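From: Lachlan MacLeish
To: Sengar list, toy bricks and play sets
Subject: Re: [sengar] Cleaning large bricks, and mixing brands on one baseplate

Hello all,

thank you for the many answers to my first message in September. I am sorry that my reply comes so slowly. I wanted to try the things before I wrote again.

Gellix wrote:

> I would not put big bricks in the dishwasher at all. The hot cycle
> can bend the long ones a little, and then they do not sit flat any
> more. I use a bucket, lukewarm water and dish soap, leave them in
> for 30 minutes, and brush between the studs with an old toothbrush.
> Dry them with the open side down on a towel, and turn them over
> after an hour, so the water inside can get out.
>
> For the second question: do you want to keep the Bralo bricks apart
> from the others? In our playroom everything is in one box and the
> children do not care. But some of them hold too tight on our
> baseplate, and a three-year-old can't pull them off alone.

I followed this method for the whole collection and I am content with it. One time of soaking was enough for most of the bricks. For the ones from the flea market in Braltgate I needed 2 rounds, because there was old glue from stickers on the sides. The glue came off with a little cooking oil on a cloth. After the oil you must wash again with soap, otherwise the brick stays slippery and attracts dust.

The toothbrush is good for the space between the studs, but for the inside I prefer a bottle brush. It reaches the corners better. I have also tried a sponge with a rough side and I don't recommend it – it took the shine from a red brick, and the shine did not come back.

About the drying, I would like to add something. In my apartment the bricks were still wet inside after one night when I put them close together. Now I leave a hand's width between them and I do it in the afternoon, with the window open. A hair dryer on the cold setting also helps, if somebody is in a hurry.

Now to the question of the brands. I bought a mixed lot of 49 bricks without any box or paper, so I can't say for each piece who made it. I test them one by one on a white baseplate. First I press the brick down with one hand. Then I lift the baseplate a little and see if the brick falls. Then I try to pull the brick off with two fingers only. If this doesn't work, I put it in the bag "too tight", and this bag goes to my nephew, who is old enough.

I do the testing on the white table near the curtain, where I have the desk lamp. On a white surface it is also easier for me to see small scratches in the colored plastic. The table itself has got some gray marks with the time, and I would be glad for advice on these too. Soap does not help much. Has anybody tried baking soda on a matte tabletop? I am afraid to make a shiny spot. 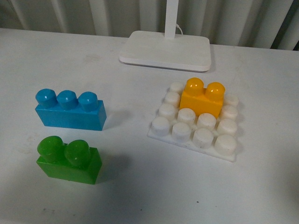 Blue with three studs, green with two, a yellow one, and the white baseplate.

The size with three studs in one row is the one I search for. In my lot there are very few of them, and they are useful for the top of a wall, when you have a gap left that the other sizes do not fill. If somebody on the list has spare ones, in any color, I would like to exchange them for bricks with two studs. I have plenty of these. I pay the postage in both directions, of course.

One more question, for those who have been here longer than me. Somebody told me that bricks made before 2000 have a slightly different hold. Is this correct, or is it only that they are more used? I could not find an answer in the list archive, but perhaps I searched with the wrong words.

Kind greetings,
Lachlan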